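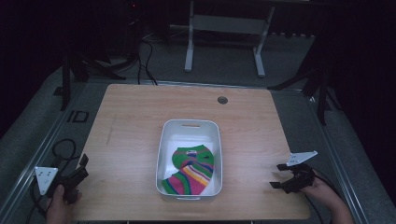 Dimgate opened its cashback claims office and clearance shop to the public on Wednesday. Both are on the Gittins estate at Wesside, a ten-minute walk from the station along the main road. I have sent in a fair number of cashback forms over the years and wanted to know where they go.

Doors opened at 10 am and the queue was already back to the bus shelter. Most people had come for the clearance shop, which had been promised as opening at the same time but did not open until the first tour had finished. If you go next time and only want the shop, arrive at 11.

The tour started in the post room. Claims by post still come in every day, even though nearly all the offers can now be done online. On a normal day there are 800 envelopes, and after a bank holiday it can reach 3,000. Each one is opened, the receipt and the barcode are checked to see that they are both there, and the whole lot is scanned. The paper is kept for a year in boxes and then shredded.

Our guide was Trinidad Marquez, who runs the claims desk. She was asked straight away why so many claims are turned down. Her answer was that the commonest fault is the wrong part of the packaging. People cut out the price sticker or the serial number when the form asks for the barcode. After that comes the date: the form usually counts from the date on the receipt, and an order placed on the last day of an offer may carry the next day's date if the shop invoices on dispatch. She said to ring before posting if the dates look close, as they can sometimes put a note on the account.

I asked about claiming an upgrade cashback on top of the ordinary one. This is allowed on some offers but it needs two forms and two envelopes, with a copy of the receipt in the second. Put both in one envelope and only the first form gets logged. I lost £15 that way last year, so it was useful to hear.

Payment is by bank transfer or cheque. Transfers go out every fortnight. Cheques take longer and go stale after six months, and there is a charge for getting one reissued. 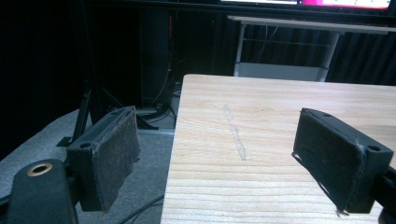
Wooden board, pale grain

After the claims office we were taken through to see the new online system, called Granilach. You upload a photo of the receipt and it tells you on the spot whether the date and the shop name can be read. The demonstration worked on the second attempt. It does not yet handle receipts of more than one page, so long orders still have to go by post.

The clearance shop is small. Stock was boxed software, security suites and tax packages mostly, with routers, memory cards and printer ink along the back wall. Prices were good on last year's security suites — £6 for a three-user box — but check the date on the activation card, as some had only until the end of the year to be registered. A laser printer was marked at £238 on one shelf and £227 on another, same model, and the till charged the lower price when I pointed it out. Ink was no cheaper than I pay online.

Nothing bought in the clearance shop can be used for a cashback claim. There is a notice by the till saying so, in fairly small print.

Tea was free, parking was £3 and the machine takes coins only. The next open day is planned for the spring.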